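I finally tackled the craft table on Sunday, and oh my goodness, the stuff that was on it! Toy vegetables, ribbon, tape, a Sisholm catalog from last April... My neighbor Wyn Morris swears by baskets for everything, so I dug mine out of the closet and started sorting.

The yellow woven one is nice and shallow, so the play food goes in there (hello, carrot). The brown wicker one is getting the wrapping supplies, packing tape included.
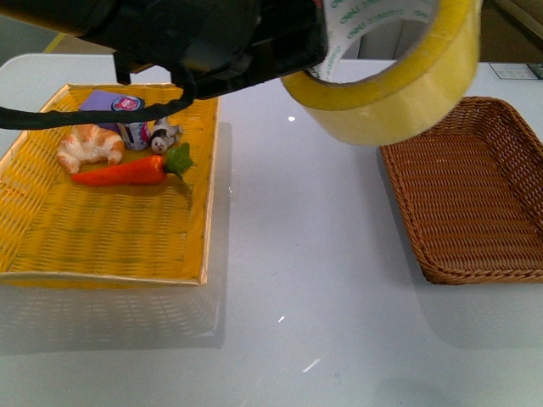
So do you need matching baskets? I'd say go with whatever you already own – mine came from all over and I like them better that way.

Next up is the button jar, which has more than 3000 buttons in it according to my mother. I might need 16 more baskets – and a lot of coffee.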